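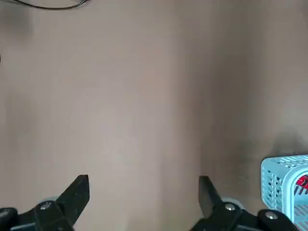 The sorting table, with one of the baskets.

Sestberg Reuse Rooms: sorters wanted, part-time

We are looking for people who can look at a heap of other people's belongings and feel calm. If you are the sort who straightens the cutlery in restaurants, please read on. If you are the sort who has one drawer for batteries, string and passports, you may also apply, but expect to be changed by the experience.

What we do

Sestberg takes in the contents of kitchens, spare rooms and sheds from all over Ellberg and gets them ready for sale. We handled about 4,000 boxes last year. A box may hold a complete dinner service wrapped in tissue. It may also hold half a jigsaw, a fondue fork and a great many phone chargers for phones that have gone to their rest.

What you would be doing

Most of the job happens at a table. You tip out a box, sort what is in it, put things into baskets and clear the surface before the next box. The clearing matters more than you might think. A table with yesterday's odds and ends still on it will quietly absorb today's, and we once sold a sorter's own glasses.

You will also:
- pair lids with pans, or accept that they were never a couple
- untangle cables and tie them up singly
- wipe down crockery and set aside anything chipped
- keep the shelves by the door in some kind of order
- carry full baskets through to the pricing room (a basket of books is heavier than a basket of anything else, and there are always books)

There is no selling involved. The shop is on the other side of the wall and you can go weeks without meeting a customer, a fact several of our staff mention when asked why they stay.

Who would suit it

No qualifications needed. You should be able to stand for a good part of a shift, lift a moderately full basket and make up your mind. The last is the hard one. Every box has an object in it that could be a garlic press or part of a bicycle, and you get a minute with it before it goes into Misc. We do not like Misc to get too full.

Patience helps. So does a tolerance for the radio, which gets one station.

Hours and pay

Shifts are 3 hours, mornings or afternoons, and we will try to give you the ones you ask for. Pay is 165 a week for the standard pattern, with a further 400 at the end of January for anyone who works right through the post-Christmas rush. You will understand the extra when you have seen how many scented candles a town can give away at once.

Tea and coffee are provided. Biscuits are bought in turn, and standards are high. Staff may buy from the shop at a discount, so do measure your house first.

How to apply

Write us a short letter, one side at most, telling us about the untidiest place you ever put right. A cupboard is fine. Hand it in at the Sakamoto Building reception or leave it at our Gultov branch, marked "Sorters". We will be inviting people in for a trial shift during April 2019. Wear shoes you can stand in and clothes that don't mind dust.

Please do not bring a donation with you to the trial. People do, and then they have to sort it.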